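Notebook, mastery regrading pilot
July, 9:40 am

Pulled the export from the Gyamfi gradebook. 890 rows came across, one per student per unit attempt. After dropping rows with no unit code, 783 are left. The dropped rows are mostly from the first weeks at Alville, when the unit field was still optional. Kept a copy of the raw file in the shared folder, read only.

Purpose of this round: see what happens to unit completion when the pass line moves and retakes are unlimited. Old rule was one attempt, score stands, move on. New rule is retake on a parallel form until every objective is marked met. Same item bank for both, so difficulty should be comparable, though form C in fractions still looks harder than A and B. Flagged it last time and it has not been looked at.

Coding

An attempt counts as "met" only if all objectives in the unit are met on the same sitting. Tultasetti wants to allow carryover, meaning an objective met on attempt one stays met on attempt two. Ran it both ways. Carryover raises the completion figure, as expected, and also hides students who lose an objective between sittings. Keeping the strict version as primary and putting carryover in a separate column labeled CO.

Blank cells: treated as not attempted, not as zero. The old spreadsheet treated them as zero, so the old averages cannot be compared with these until they are rerun.
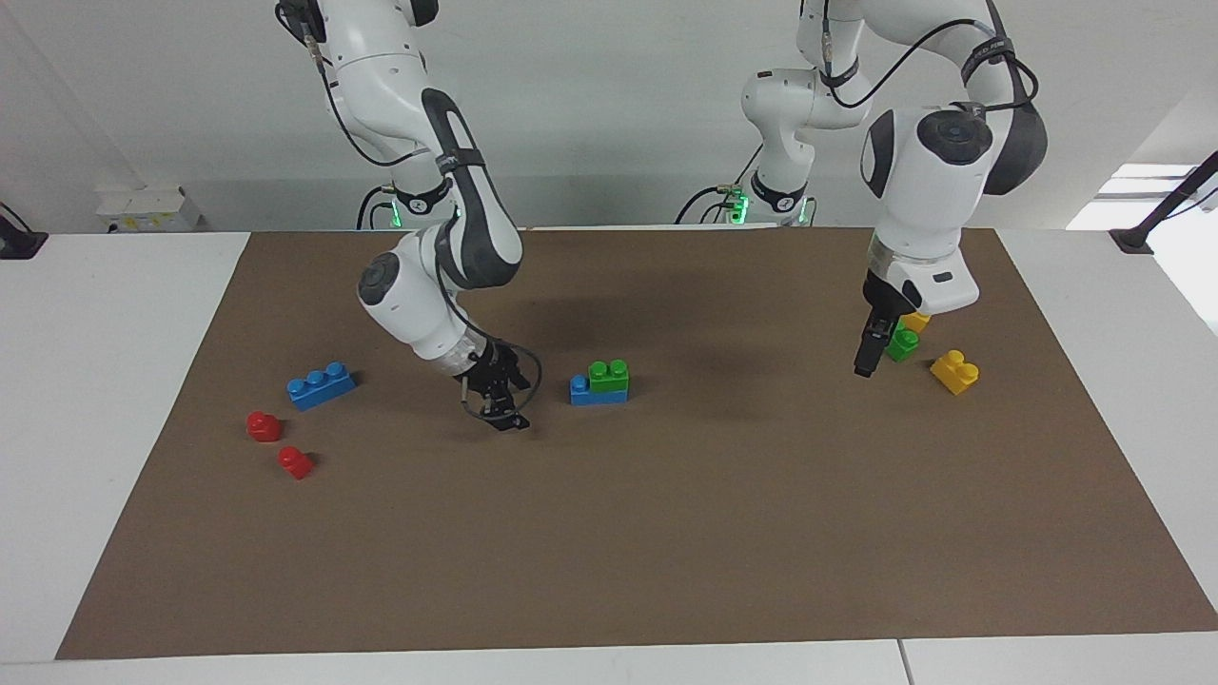
Retakes

213 of the remaining rows are second attempts or later. Median gap between attempts is 2 school days, which seems short for any reteaching to have taken place. Need the lesson logs to check whether anything was taught in the gap. If the log is empty the retake is mostly a measure of form familiarity, and those rows should get their own code.

The Flomeck reader timed out twice on the scanned answer sheets. Smaller batches went through. Light pencil marks still come back as blanks – hand check anything with more than three blanks on a page.

11:15 am

Reran with the form C fractions rows excluded. Order of units by completion does not change. Leaving them in, with a note.

To do
Ask Alville for lesson logs covering the retake windows
Rerun old averages with blanks as not attempted
Item statistics for form C, fractions only
Decide on a report card label for "not yet met" – current draft uses NY, which the gradebook reads as a state code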